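Home | News | Opinion | Library Services | About Rerkora | Contact

Opinion: Library Fines Should Not Return

By Cheuk-hei Hsueh

The Rerkora Public Library stopped charging fines for overdue books two years ago. The proposal now before the town council would bring them back at the start of the next budget year, with a daily charge on adult materials and a cap for each item. Supporters of the measure argue that borrowers have grown careless and that the town is losing income it can no longer spare. Both concerns deserve a full hearing. Neither, in this writer's view, justifies a return to the old schedule of penalties.

The question of income is the simpler of the two. In the last full year of fines, the main branch and the Plemov Street branch together took in 928 dollars a month. That sum was never clear profit. Staff at both desks handled cash, printed notices, mailed letters and heard disputes, and the hours spent on this work were paid for from the same operating budget that the fines were meant to support. The library's own report put the monthly cost of collection at 900 dollars. A charge that raises so little after expenses cannot be described as a serious source of revenue, and it should not be defended as one.

The matter of conduct is harder to settle. A fine is intended to encourage the prompt return of a book so that the next reader may have it. It does have this effect on some borrowers. Others respond to a small debt by staying away, and they keep the book as well. Before the change, 300 cardholders in the Prirnis district were barred from borrowing over unpaid charges. Of these, 132 held children's cards. A child of eight does not control when the family car is free on a Saturday, and a rule that suspends the child's card for a parent's missed trip places the penalty on the wrong person.

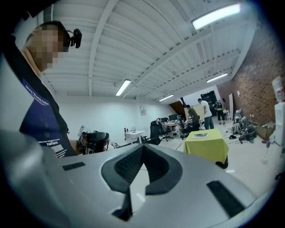 What happens to a book that is never returned?

After six weeks the item is marked as lost and the borrower is billed for its replacement. The bill is canceled if the book comes back in usable condition.

This provision is often left out of public discussion, and many residents appear to believe that the present policy asks nothing of the borrower. It asks for the book or its price. Borrowing rights are suspended while a replacement bill is open, and a reader with an item on hold for another patron cannot renew it. These measures are tied to the actual loss of public property, and they should be kept.

There is room for improvement. Waiting times for new titles have been a fair source of complaint, and the current reminder system sends its first message only after the due date has passed. A notice sent three days earlier would cost very little. The book drop at Van Leeuwen Square is locked at 6 p.m., well before many residents have finished work, and it should be left open overnight. The library might also shorten the loan period for titles with long waiting lists – a step that would address the complaint directly and fall equally on all borrowers, whatever their means.

The council will take up the budget in August. Members who favor the fines should be asked to state what return they expect after the cost of collection, and how they would treat accounts held by minors. The written proposal is silent on both points. Until those answers are supplied, the present policy should remain in force, and the Plemov Street branch should have its evening hours restored before any money is spent on new billing software.

Last updated: August

Related items
Evening Hours at Plemov Street: A Summary of Comments
How to Renew an Item by Telephone
Council Budget Calendar
Letters: The Book Drop at Van Leeuwen Square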